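Storing and Playing a Home Film Collection: Workshop Notes

Contents: discs, cases, shelving, tape, film reels, projector care, screen and room, cables, labeling, cleaning cloths, records

These notes cover the physical side of keeping a film collection at home. They assume a mix of DVDs and Blu-rays, a box or two of VHS tapes, perhaps some 8 mm reels, and a projector or television to watch them on. Picture settings and streaming are on separate pages.

Discs

Handle a disc by its outer edge and center hole. Fingerprints on the read side scatter the laser and are the most common cause of skipping in rental and secondhand copies.

Press the hub before lifting. Cases with a push-button hub release the disc when the button is held down. Pulling the edge of the disc while the hub still grips it bends the disc and starts cracks at the center ring. A disc with a crack that reaches the data area should not be played. Copy it only if the crack is confined to the clear inner ring, and use the slowest read speed the drive offers.

Blu-ray discs have a hard coating over a data layer that sits very close to the surface. They resist light scratches well and deep ones badly. Resurfacing machines sold for DVDs remove material and must not be used on Blu-rays.

DVDs are made of two bonded halves. The label side is tougher than it is on a CD, but solvent markers can still attack the lacquer. Write on the clear hub with a water-based pen, or write on the sleeve.

Store discs vertically. Discs left flat in tall stacks can warp over several summers, especially in an attic.

Cases

Standard DVD keep cases are 14 mm thick. Blu-ray cases are usually thinner and shorter. Mixing them on one shelf wastes height, so sort by case size first and by title second if space is short.

Box sets with cardboard trays that hold the disc by friction are a known problem. The slot scuffs the read side each time the disc comes out. Move the discs to lined sleeves and file the sleeves inside the original box. Hanneke De Haan, who wrote the first version of this page, did this with a long science fiction series and recovered most of a shelf.

Broken hub teeth cannot be repaired. Shake out the fragments, since they scratch, and replace the case.

Shelving

A full shelf of keep cases is heavier than it looks. Allow for the load of paperback books and add a margin. For 3/4 inch plywood, 36 inches is the longest unsupported span recommended here. For particle board, put a support in the middle.

Fasten any unit taller than chest height to a stud. Two screws into a stud are enough for a narrow unit. Drywall anchors alone are not.

Shelf depth of 6 inches holds one row of discs. Deeper shelves invite a second row behind the first, and the second row is never watched. If the shelf is already deep, raise the back row on a length of 2x4 so the titles show.

Keep shelves off exterior walls in cold climates. The air gap behind the unit should be at least an inch.

The Flusbridge steel insert fits most cube shelving and splits one cube into two levels. The edges are sharp as shipped. File them before installing.

VHS tape

Rewind fully before storing. Stand the cassette on its spine edge with the full reel at the bottom.

Keep tapes away from speakers, motors and magnetic cabinet latches. Six inches is sufficient for small latches. Allow several feet for a subwoofer.

Check for mold before playing any tape from a basement. Look through the window for a white or gray dusting on the edge of the tape pack. A moldy tape contaminates the deck, and the deck then contaminates every tape after it. Bag the cassette and set it aside for a transfer service.

Bring cold tapes to room temperature in their sleeves overnight before use. Condensation makes tape stick to the head drum.

Clean the deck with isopropyl alcohol of 90 percent or better and a foam or chamois swab. Hold the swab still against the drum and turn the drum by hand. Never move the swab up and down, as this can snap a head. Cotton swabs leave fibers and should not be used on heads, though they are fine on the metal guides.

Film reels

Open each can and smell it. A strong vinegar odor means the acetate base is breaking down. The process speeds itself up in a sealed can, and the vapor affects nearby reels. Separate those reels, give them ventilation, and have them scanned first.

Replace rusted cans with vented plastic ones. Wind film evenly and not too tight. The leader should be long enough to thread the projector without using any picture frames; four feet is adequate for 8 mm.

Do not run old film through a projector just to find out what is on it. Shrunken perforations tear. Use a hand viewer and a light.

Projector care

Clean the intake filter every 210 hours of use, or sooner in a house with pets. Vacuum it from the outside with a brush attachment. Do not rinse a filter unless the manual states that it is washable.

Let the fan finish before cutting power. On lamp models the run-down can take two minutes. A power strip that is switched off by habit at the end of the evening shortens lamp life.

Leave clearance on the exhaust side. A shelf-mounted unit with its vent against a wall will throttle or shut down halfway through a long feature.

Dust on the outside of the lens has little visible effect. Blow it off with a rubber bulb and leave it at that. Canned air can spit propellant onto the glass.

Lens smears are cleaned with lens fluid on the tissue, never on the glass. Work from the center outward.

Screen and room

Set the screen size from the seat. For a seat 11 feet away, a 94 inch diagonal screen suits most viewers who want a large picture without turning the head.

Matte white fabric screens collect dust along the bottom hem. Brush downward with a soft dry brush. Do not use household spray cleaner, which leaves a shiny patch that shows in every dark scene.

Roll-up screens should be left down for an hour a month so that the fabric relaxes. Waves that remain are usually caused by an uneven roller. Check it with a level.

Blackout lining works best when it overlaps the window opening by four inches on each side. Light leaks at the top matter more than leaks at the bottom. A simple box over the rod, made from 1x4 pine and painted flat black on the inside, closes the top.

Cables

Label both ends. Run HDMI and power on opposite sides of the cabinet where possible and cross them at right angles where not. Passive HDMI cables longer than 25 feet are unreliable at high resolutions. Use an active or optical cable, and check the arrow on the plug before pulling it through the wall, as these carry the signal in one direction only.

Use hook-and-loop ties. Zip ties pulled tight deform the cable jacket.

Cleaning cloths

Keep one cloth for discs, one for lenses and one for cabinets, and store them apart. A cloth that has been used on furniture polish is finished as a disc cloth, whatever the wash cycle.

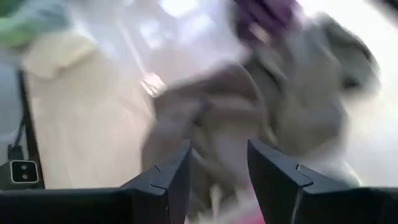
Gray-brown fabric, rumpled.

Wipe discs in straight lines from the center to the rim. A circular scratch runs along the track and is much harder for the player to correct than one that crosses it.

Wash microfiber warm, without fabric softener, and air dry. Softener coats the fibers and then the disc. Cotton terry sheds lint and belongs with the cabinet supplies. Old T-shirts are acceptable for shelves if the seams are cut off.

Labels and records

Number the cases, and keep the list in a spreadsheet with columns for title, format, region code, location and loan. Put the number at the bottom of the spine where it does not cover the title.

Removable paper labels leave less residue than vinyl. Residue comes off plastic cases with a little cooking oil left on for ten minutes, followed by dish soap. Remove the paper insert first.

Record the region code when the disc arrives. Imported discs look identical on the shelf and will not play in a locked machine.

Check the loan column every January.

Reader correction: Abrehet Adugna points out that some slim cases have a rocker hub with no button. Press one side of the hub and the disc tips up on the other. The section on discs applies to button hubs only.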